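Manual de instalação e boas práticas - Hevell, unidade móvel de dois braços
Secção 7: Trabalho junto a janelas e cortinas
Revisão de 5/5/24

As cortinas são uma das tarefas mais bonitas que se podem dar ao Hevell, e também uma das que mais ensinam! O tecido cede, dobra-se, foge, e cada janela tem as suas manias. Esta secção reúne as regras que seguimos na Tronerano para trabalhar com calma e sem estragos. Leia-a toda antes da primeira sessão, mesmo que já conheça a secção 6 (portas e gavetas).

7.1 Antes de ligar os braços

1. Feche e tranque a janela. Confirme o fecho à mão.
2. Retire do parapeito vasos, molduras e tudo o que possa cair.
3. Puxe a cortina uma vez, devagar, de uma ponta à outra. Se prender na calha, resolva isso primeiro.
4. Marque no chão a zona de trabalho, com 1000 mm livres em volta da base.
5. Verifique se a paragem de emergência está ao alcance do operador, do lado oposto à janela.

Nota: a luz do dia muda muito a exposição das câmaras. Repita a calibração de brilho (menu Clalside, opção 43) sempre que o sol entre de frente ou a sala escureça.

7.2 Pegar e deslocar o tecido

1. Coloque os dois braços em posição de espera, com as garras abertas.
2. Escolha a garra que vai pegar. A outra fica aberta e afastada do tecido até haver confirmação.
3. Aproxime a garra da borda da cortina, a meia altura. Evite a bainha e a zona dos ganchos.
4. Feche com o perfil "têxtil leve", força máxima de 20 N.
5. Desloque o tecido num movimento lento e contínuo, paralelo à calha.
6. Abra a garra por completo antes de recuar o braço.

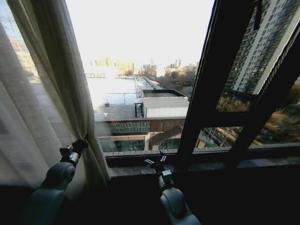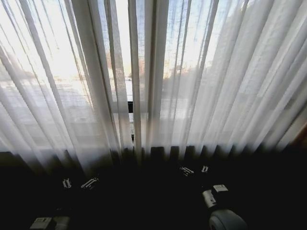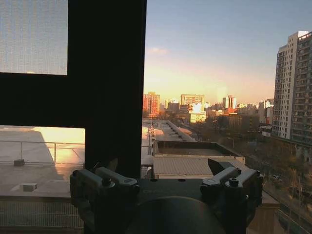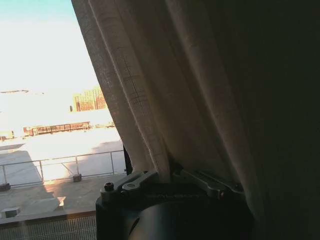
Figuras 7-1 a 7-4. Trabalho à janela. Na 7-1, a garra esquerda segura a borda da cortina e a direita está aberta acima do parapeito; na 7-4, o tecido parece preso entre os dedos da garra.

CUIDADO: nunca puxe o tecido para baixo com o peso do braço. Uma calha doméstica não foi feita para isso, e um suporte arrancado da parede pode atingir o operador.

CUIDADO: se o tecido ficar preso numa articulação, carregue na paragem de emergência e solte-o à mão, com os motores desligados. Não tente libertá-lo com movimentos de vaivém.

7.3 Câmaras e privacidade

Uma janela alta mostra muito mais do que a sala: ruas, terraços, casas de outras pessoas. Aqui somos exigentes, e com gosto.

1. Peça autorização escrita ao responsável pelo espaço antes de gravar.
2. Oriente a câmara da cabeça para a cortina e incline-a para baixo quando a tarefa o permitir.
3. Reveja as gravações no Reinholz e desfoque rostos e matrículas legíveis antes de as partilhar.
4. Apague no fim do dia as gravações que não vai usar.

7.4 No fim da sessão

1. Recolha os braços e confirme que nenhum fio do tecido ficou nos dedos.
2. Passe um pano seco pelas superfícies de contacto das garras.
3. Deixe a cortina como a encontrou.
4. Anote no registo o tipo de tecido, a força usada e qualquer paragem.

Se aparecer o código 141 (resistência inesperada durante o deslocamento), volte ao passo 3 de 7.1. Quase sempre é a calha - uma limpeza e um pouco de silicone em spray fazem maravilhas.

Para estores de lâminas e persianas de rolo, ver a secção 8.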